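My winter of slow laps in a borrowed hatchback

I bought my first race entry in January, which was a silly month to do it because the car was still on stands with no gearbox in it. The class is called Filix and it's about the cheapest way to go circuit racing without being related to somebody who owns a truck. Old front-drive hatchbacks, one brand of tyre, no fancy dampers. You can get started for the price of a decent second-hand ute, and plenty of people do exactly that and then have nothing left to tow it with. (Hello.)

My own car wasn't going to make it, so I rented one from Leone, a two-bay workshop that keeps a few spares for people like me. It was car 17, white with a blue bonnet, and it smelled strongly of fuel and old carpet. I loved it right away.

The first test day was at Fidunby, and I'd been warned about turn two. It falls away to the left just when you want the car to settle, and if you lift off the back comes around to say g'day. I lifted. I went backwards across the grass at a speed I'd rather not guess, picked up half a paddock in the radiator and drove back to the pits with my indicator on. No idea why I indicated. Habit!

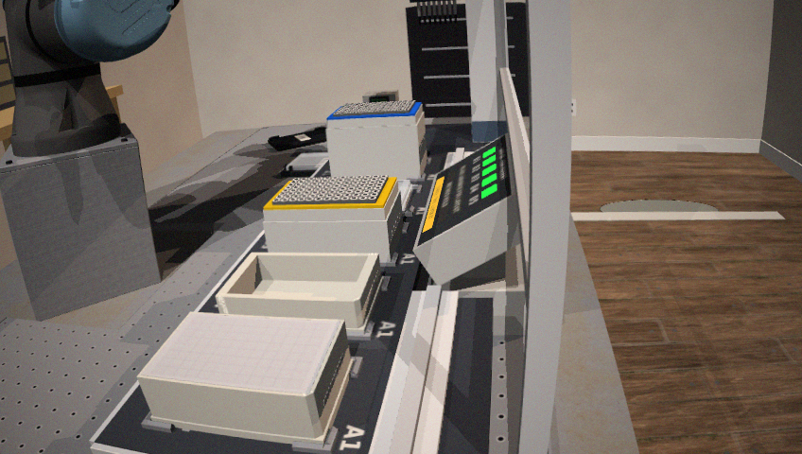
What it costs to be slow

People always ask about money, so fine. My first full weekend came to 3135 dollars with the rental, entry, fuel, a set of tyres and two nights in a cabin with a broken heater. I'd told everyone at home 2000. The tyres were the bit I got wrong, since I'd planned to use the ones already on the car and the scrutineer took one look at the left front and shook his head.

You can do it cheaper. Share a garage, bring sandwiches, sleep in the van. Don't skimp on the seat, though. Mine was a size too wide and I spent every right-hander holding myself up by the steering wheel, and my forearms were cooked by lunch.

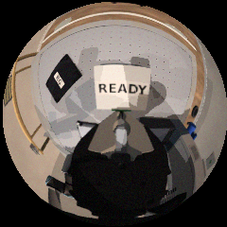 Race day

I qualified second last and was thrilled. The start was a blur of brake lights and somebody's mirror going past my window, and then it went strangely quiet and I realised I was in a gap with one green car ahead and one red car behind. We stayed like that for ages. On lap 9 the green car ran wide at the hairpin and I went up the inside, a real pass, and I yelled so loudly I fogged my visor.

The red car got me back two corners later. I'm still cross about it, and my entry for the next round at Larnent is already in.

Comments

Turn two gets everybody. Keep your foot in and look at the marshal post, it works better than it should.

Did you keep the rental seat or bring your own in the end? I'm tall and worried about the same thing.

Great read, now I'm looking at hatchbacks on my lunch break. My wife says thanks a lot.

Related stories
Buying a used helmet: please don't
Five circuits worth the long drive
How to read a marshal's flags
Trailer lights and other small heartbreaks

Last updated May 26, 2018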